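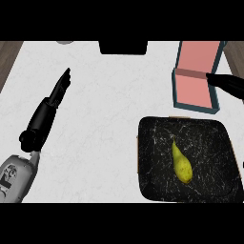
*Packing practice in the simulator: the pear on its tray, the right-hand gripper up at the pink box.*

I'd driven 295 kilometres to get to Jemthorpe for the July open day, and I was through the door before the tea urn had boiled. Well worth the early start! I run a small after-school robotics group at home and I've wanted to see how the Jemthorpe students teach two arms to work together ever since their project, Zodine, got a mention in a newsletter last year.

The day is split between two rooms upstairs. The first is all screens. Zodine is a lunch-packing project: two arms, one on each side of a white marble benchtop, a box, a tray and some fruit, all of it built in simulation first. Aidan Nic Giolla, one of the senior students, was steering when I came in and handed me the controls after a few minutes. I was hopeless. My left arm wandered off over the bare bench while I was watching the right one, and I had to be reminded (kindly) that I had two of them. A Year 8 kid took over from me and was better at it straight away.

What I loved was how much of the talk was about fruit. A pear is an awkward thing to pick up – fat at one end, skinny at the other, and it matters a lot where you close the fingers. The students had strong opinions on this. One pair had filled most of a whiteboard with pear sketches and arrows, and they argued the whole time I stood there, very cheerfully, about whether to come in from the neck or across the middle.

They save every practice run, good or bad, and the tally on the wall was up to 109 for the term. The bad ones get watched back as a group at lunch. I asked whether anyone minded having their worst attempt up on the big screen and got a lot of laughing and one very red face. 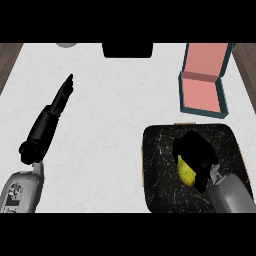 **Jemthorpe Student Robotics Club – Zodine team**

The yellow piece with the dark, lumpy one pushed up against it got plenty of attention from the crowd. When two things sit that close together the arm has to deal with both, and a group of parents got quite loud calling out advice. "Other side! Other side!" I joined in, I'm afraid.

After morning tea Deirdre Ní Chonaill gave a talk in the Breathnach Room. It was booked for 30 minutes and ran well over, mostly thanks to questions. She coaches the team and spoke very plainly about how they started: one shared laptop, a borrowed storeroom and a first virtual bench so badly set up that the fruit fell straight through it. She also showed the colour tests they did on the early models, and I came away with half a page of notes on lighting that I'll be trying with my own lot.

The second room had the hands-on tables for younger visitors, with cardboard grippers worked by string. I made one. It can pick up a sock.

If you're thinking of going next time, parking on Brolen Street fills up early, and the lift is slow, so take the stairs if you can. Bring a notebook. The club is happy to share its practice sheets with other schools, and I've got a copy here if anyone from our group wants to borrow it before the holidays.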